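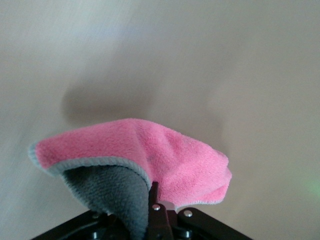 Figure 1. Two-sided cleaning cloth held at one point, wrist camera view.

Progress report to Fostholm, second period
Project: Cloth handling from demonstration
Prepared by Anikó Bozsik, Zimard

1. Summary

In this period we moved from trial recordings to regular collection. The plan asked for 200 accepted demonstrations of cloth pick-up and unfolding by the end of January. We have 244. The folding part is behind the plan, and I explain this in section 4. The budget is used as foreseen, with one exception for which I ask your approval in section 6.

2. What was collected

In total we recorded 306 episodes. Each episode starts with one cloth on the table in a random crumpled state, and the operator moves the arm by the hand controller until the cloth is lying open or until two minutes have passed. After recording, a second person watches the episode and gives it one of three labels: accepted, accepted with remark, or rejected. The number 244 includes both kinds of accepted episodes.

The rejected ones are 62. Most of them were rejected because the fingers closed on two layers and the operator did not notice it in time. In a smaller group the wrist camera stream had missing pictures. We keep all the rejected episodes on the server, in a separate folder, as Kelemen would like to use them later for training a failure detector. Nothing was deleted.

We decided in the first weeks to work mainly with cloths which have a different color on each side. In Figure 1 the upper side is pink and the reverse is gray, with a narrow lighter gray binding between them. For a person this makes it easy to tell which side is up, and for labeling it saves much time. It also has a risk. The model can learn to look for the color change and ignore the shape of the edge. For this reason 108 of the accepted episodes were made with cloths of one color only, and we will keep this share or increase it in the next period.

3. The grasp

The first proposal described a grasp at the corner. During the trials our operators found that a corner is often hidden under the rest of the cloth, and they lost time searching for it. Now the rule is more simple: take the cloth at any raised fold, lift it, let it hang, and look for a corner after this. A cloth held at a single point makes a shape like a tent, and its edges come down at the sides where the camera may find them.

The weak side of this method is that the hanging cloth covers a good part of the wrist view. The lower part of the fabric can go out of the picture completely. We therefore record also from a fixed camera on the left of the table, and the two streams are synchronized. The time difference between them was too large in the oldest recordings. Geltbridge corrected this in their software, and we repeated those episodes.

Fast movements of the arm give some blur in the wrist pictures. We asked the operators to make a short stop after each lift. They do it most of the time, but toward the end of a long shift it is forgotten. Shifts are now limited to three hours, with a change of operator at 11:30.

4. Folding

The folding task was planned to start in this period and it did start, but late. The reason is the table surface. On our first surface the cloth was sliding when the arm pulled it, and a half fold opened again by itself. We tried two other coverings and chose the one with more friction. The recordings of folding made before this change are not comparable with the new ones and I do not count them in this report. I propose to move the folding milestone by five weeks. The final date of the project stays the same.

5. First training result

Kelemen trained a first model on the unfolding episodes. It lifts the cloth in most attempts. It finds the corner much less often, and with thick cloths it hardly succeeds. I would ask you not to use this result outside the project yet, as the test was small and it was done with the same cloths that were used for training. A test with new cloths is prepared.

6. Costs and request

Personnel costs follow the plan. The finger pads wear out faster than we expected, because lint collects on them and they must be cleaned with a brush, which damages the soft layer. We ask to move a part of the travel budget to spare parts. The detailed table is in Annex B.

7. Next period

We will record folding on the new surface, first with small cloths and then with kitchen towels. The written instruction for operators will be revised, mainly the part about two layers, and the new version will be sent to you together with the sample episodes you asked for. The test with new cloths comes before any further training.

Annex A: List of episodes with labels
Annex B: Costs and requested transfer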